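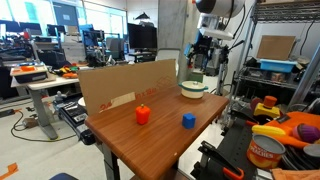
**Compression Loss in Reused Corrugated Board After Humid Storage**
Ottilie Hubmann and Olanrewaju Ajayi
Packaging Materials II, final report

## 1. Background

Single-wall corrugated boxes are often used more than once before they are recycled. Small shippers reuse them for returns, and households use them for storage. The strength printed on the maker's certificate applies to new board at standard conditions. It does not cover board that has been folded, stacked and kept in a damp room.

This project measured edge crush strength in used board after storage at two humidity levels. All board came from the Forngate parcel depot, which set aside flattened boxes for us during November. Boxes with visible water marks or torn liners were rejected at the depot.

## 2. Method

Test pieces were cut from side panels with a twin-blade cutter, flutes vertical. Pieces were taken at least 40 mm from any score line. A total of 607 pieces were cut. They were divided into three groups:

- Group A: tested after storage at room conditions
- Group B: 10 days in the humidity cabinet, tested on removal
- Group C: same as B, then returned to room conditions for 30 hours before testing

Each piece was loaded between parallel plates until it collapsed, and the peak load was recorded. We used the Tamuno bench press in the materials room. The Greltell load cell was zeroed before each batch.

Flute type was identified by measuring thickness. Printed areas were kept in the sample because removing them would have left too few pieces from the smaller boxes. Taped areas were not used. Pulling the tape off lifted the outer liner in early trials.

## 3. Results

Group B had the lowest peak loads in every batch. Group C recovered part of the loss but did not reach the level of Group A. The gap between A and C was larger for C-flute than for B-flute.

Failure also looked different between groups. Group A pieces buckled along one clear line, usually near mid-height. Group B pieces folded at the top or bottom edge, and in several cases the liner separated from the medium before the peak load was reached. We took this as a sign of weakened glue lines, although the adhesive was not tested.

## 4. Sources of error

The history of each box was unknown. Some may have been through more than one delivery. The cutter blades were changed once, partway through Group B, and pieces cut just before the change had slightly crushed edges. These were left in the data and marked in the Surngate spreadsheet.

Cabinet humidity drifted when the door was opened to remove pieces. Later batches were removed together to limit this.

## 5. Further work

The next group should test whole boxes as well as cut pieces. Edge crush values do not account for damage at the corners, where most of the load is carried in a stack. A second stay in the cabinet would show whether the loss in Group C increases with each cycle.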